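4.2 The work at the sink

The kitchen at Foltham feeds the packing hall next door, 72 covers at midday and a smaller evening run. Before the change the sink was one person's job for a whole shift. Scraping, rinsing, clearing leftover food off the plates, stacking. Staff called it "the corner". It was where new starters went, and where people were put when short-tempered supervisors wanted them out of the way. We say this early as it colours nearly everything we were told later on.

Oltard, the system under trial, takes over the clearing and moving part of that job. It has two arms. Tasks were first built and tested in simulation, then moved to the kitchen in stages. Figure 3 is taken from the simulated version, which staff were also shown during the briefing sessions. Several remembered it well and used it to explain things to us, pointing at the screen.

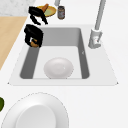
Figure 3. Simulated sink task. Two black grippers at the back-left of the sink, the lower one holding a small orange-brown item. White bowl in the basin, yellow plate behind.

4.3 What staff said had changed

Interviews ran to 35 minutes at most, done in breaks, often cut short. Notes taken by hand. Quotes below are close to word for word but not always exact.

First thing, and the most common: waiting. In the old set-up the person at the sink set their own pace. Now they stand by and step in when the arms stop. "I used to be busy and fed up, now I'm just stood there," said one. Another liked it, said her back was better for it and she could chat. Same job title, same pay band, quite differnt day.

Second, the layout. Everyone we spoke to brought up where things get put down. A person will shove a plate aside with an elbow and carry on. With the arms running, staff had started leaving crockery in set spots, and telling each other off when it wasn't. No one asked them to do this. The written procedure from Illey (the firm that runs the kitchen) says only that the area should be "kept tidy". So there is a second, unwritten procedure, and the staff own it. New starters learn it from whoever is on shift, in slightly different versions.

Third, blame. When a bowl got chipped under the old system it was clear who had been stood there. Now less so. The shift log has a box for "system" and a box for "operator" and people told us they tick "system" if in doubt. Managers read the log as showing faults in the machine. We would be careful with it, and leave the breakage counts out of section 5 for that reason.

There was also a change in who goes to the corner. Under the Alemneh agreement each operator has to do a 90 minute training session, and so the sink stopped being the place for new starters. It went to the longer-serving staff instead. Some took that as a step up. Two said it felt like being sent back to the sink after years of getting away from it, training or no training. We had not thought to ask about this and it only came up becuase one interview overran.

Evening shift is thinner in our data. Fewer people, less time to talk, and the arms were switched off on some evenings when there was nobody trained on the rota. On those nights the job went back to being done by hand, set spots and all.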